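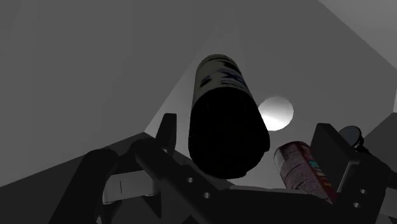 ## 4.3 Setting up the wrist view in simulation

This section explains how to connect the simulated wrist camera to the Joster perception module, and how to confirm that the grasp planner is receiving usable data. It assumes that the Fulach simulator has been installed and that a robot model with a gripper has been loaded, as set out in the previous section.

### Before you begin

- Close any other session that is using the same robot model.
- Save the current layout. Changes made in this procedure cannot be undone from the menu.

### Procedure

1. In the Fulach project panel, open **Sensors** and select **Wrist view**.
2. Set the parent link to the gripper base. Do not attach the view to a finger link, as the image will then move each time the gripper opens or closes.
3. Open **Streams** and switch on both colour and depth. The two streams must share the same clock.
4. Start the Joster module and choose **Connect to simulator**. The status line changes to *Receiving*.
5. Select **Mask own body**. The module uses the joint positions to work out which parts of the image belong to the robot, and removes them from the depth data.
6. Place at least two objects within reach of the gripper, then select **Segment**. Each object should be given its own outline.
7. Select **Send to planner**. The planner returns a list of grasps, with the preferred grasp first.

> **Note:** If two cans stand close together, they may be returned as a single object. Lower the merge distance by one step and run **Segment** again. This may be repeated up to two times; beyond that, single objects begin to be split.

### Lighting and dark surfaces

Surfaces that receive no light are drawn as solid black in the colour stream. A can held near the camera may be largely black while the printing on its far part remains visible. The depth stream is not affected by lighting, and outlines should be taken from depth in such cases. Set **Outline source** to *Depth* — the default is *Colour*.

Very bright areas beside an object can also mislead the colour outline. The same setting applies.

> **Caution:** Do not carry a simulated merge distance over to a physical robot. Measured depth contains noise that the simulator does not reproduce, and the gripper may close on the wrong object. Repeat the procedure in section 4.5 on the physical robot at reduced speed.

### Saving the settings

Select **File**, then **Save sensor profile**. Profiles are stored with the project and are loaded the next time it is opened. A profile saved without a body mask is marked *Incomplete* and will be refused by the planner.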